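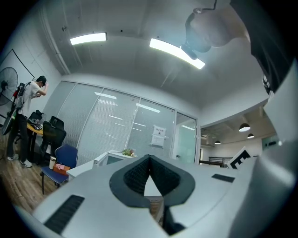 White housing with a dark grey pad, and a person leaning over it

Risa Bingo Rooms – Frequently Asked Questions
Last updated 28 July 2019

What is Risa?
Risa is an online bingo site with 90-ball and 75-ball rooms. It belongs to Navickas, and the games are made by Pristeo. You need one account only for all the rooms.

How old must I be?
You must be 18 or older. We check this before your first withdrawal, and sometimes before your first deposit.

How many tickets can I buy for one game?
In the Prillitz room the limit is 8. In the other rooms you see the limit next to the ticket price.

Do I have to mark the numbers myself?
No. The tickets are marked automatically, also if you close the window or lose your connection. A prize is added to your balance when the game ends.

What happens if two players call the same line?
The prize is divided equally between them. The smallest part we pay is one penny.

How does the welcome bonus work?
After your first deposit you receive 200 bonus points. They can be spent on tickets but not withdrawn. Points which are not used expire at the end of October.

When is the big game?
Every evening at nine, in the Prillitz room. The full house prize is £400 – the line prizes depend on how many tickets were sold.

Why is my withdrawal still pending?
Normally we need two working days. If you changed your bank card recently, please send us the new details by the account form, otherwise the payment will wait.

Can I set a limit or take a break?
Yes. Open "My Account", then "Limits". A lower limit starts at once, a higher one only after 24 hours.

Comments (3)

bluedabber: Is the chat closed during the big game? I could not write anything yesterday.

Risa Support: Yes, it is closed until the full house is won. Then it opens again.

tansy44: Had nearly 200 points left and did not know they expire, thank you for this page

We use cookies to remember your settings. Accept | Read more

Contact | Terms | © Navickas 2019 | Back to top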